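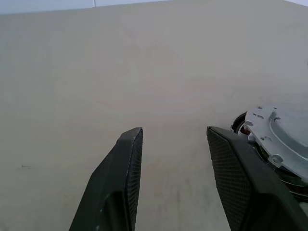

Tudeo is a method for teaching a robot arm to pick things up using a camera fixed at the wrist and no other view of the workspace. It belongs to the family of techniques known as imitation learning, in which a robot learns by copying recorded examples of a task. The feature that sets Tudeo apart is its treatment of the moments before and after contact: the method learns from the empty part of a reach as carefully as from the grasp itself, and this has given it a surprisingly steady hand with small and awkward objects.

The name covers both the training procedure and the collection of recordings that was released alongside it. The recordings were made at two sites, Sistano and Machala, and the software was written at Sistano. A revised version of both was published on 1/26/20.

Background

A robot that picks things up needs to know where its fingers are in relation to the thing it wants. The traditional answer is to measure everything. A fixed camera looks down on the table, its position is worked out with great care, and the robot turns what the camera sees into distances. This works well until somebody knocks the camera or moves the table, at which point the whole lot has to be measured again.

A wrist camera gets round much of this. It travels with the hand, so the fingers always appear in the same part of the picture for a given opening, and the object grows larger as the hand comes closer. The robot can be taught to close the gap between the two directly. The drawback is that a wrist camera sees very little. Early in a reach it may show only the fingers and a stretch of bare surface, with nothing to say whether the target lies to the left, to the right or behind the hand.

Earlier methods tended to throw these bare views away. They were thought to hold no useful information, and a model trained on them often learned to dither, since the same picture could be followed by a movement in any direction. The Sistano group took the opposite line and kept every one of them.

Method

Training begins with a person guiding the arm through a task by means of a hand-held controller. Each demonstration starts with the gripper open and ends with it open again, so that every recording includes an approach, a grasp, a release and a retreat. The operator is asked to work at a natural pace and to leave mistakes in.

The recordings are then split into short overlapping stretches. For each stretch the model is given the recent wrist views along with the opening of the gripper, and it must predict the next run of movements. Up to this point the procedure is fairly ordinary. The interesting part is a second task set at the same time, called the surface task. The model is shown two views from the same reach and asked to say how the hand moved between them, using nothing but the picture.

On a plain tabletop this sounds hopeless, and it is wonderful how well it works. A surface that looks blank to a casual glance is seldom blank to a camera. Slight changes in shading, a smudge, a speck of dirt or the line of the far edge all shift as the hand moves, and the model learns to use them much as a walker uses hedges and chimneys. Once it has learned to do so, it keeps a rough sense of where it has already looked and no longer sweeps over the same patch again and again.

The method also makes use of the fingers themselves. The textured pads on the inner faces of the gripper give the model a fixed pattern to judge scale by, and a small part of the network is set aside for following the two fingertips. Covering the pads with plain tape during tests made the final approach noticeably clumsier, which came as a delight to those who had argued for keeping the texture in view.

Recordings

The first release held 1,000 demonstrations, all from Sistano. The Machala site joined the following July and brought the total to 2,000. The two sites used the same model of arm but different tables, rooms and lighting, and no attempt was made to match them. Most tasks involve a single household object, with a smaller share in which one object has to be placed in or on another.

A separate set of 382 reaches contains no object at all. In these the operator simply moves the open gripper over a bare surface and brings it back. They are used only for the surface task, and they are cheap to gather, as nothing needs to be set out or put back between runs. Other groups have been quick to pick up this idea, and it may prove to be the most widely copied part of the work.

Results

In trials at both sites, arms trained with the surface task found and grasped objects more often than arms trained without it. The gain was greatest when the object began out of view. When the object was in plain sight from the start there was little to choose between the two.

A pleasing result came from moving the trained model between sites. A model trained only on the Sistano recordings could be run at Machala after a short spell of practice on bare-surface reaches, with no new grasping examples. Going the other way worked too, though less smoothly, and the Machala model was inclined to stop short when reaching near the edge of the table.

Limitations

Glossy and patterned surfaces both cause trouble. Reflections move in ways that do not match the motion of the hand, and a repeating pattern such as a checked cloth can leave the model unsure which square it is looking at. Very dim rooms hide the faint shading on which the method relies.

Tudeo has no sense of touch. It judges a grasp by sight alone, and thin objects lying flat may be nudged along the table several times before the fingers get under them. The method was also designed for grippers with two fingers, and the tracking of the fingertips would need to be rebuilt for any other kind of hand.

Related work

Clorier, an earlier method from the Machala site, used a wrist camera together with a second camera above the table. It remains the better choice for crowded scenes, where the overhead view helps the arm to plan a path between objects. Later versions of Clorier have borrowed the surface task from Tudeo, and the file formats of the two sets of recordings are now the same.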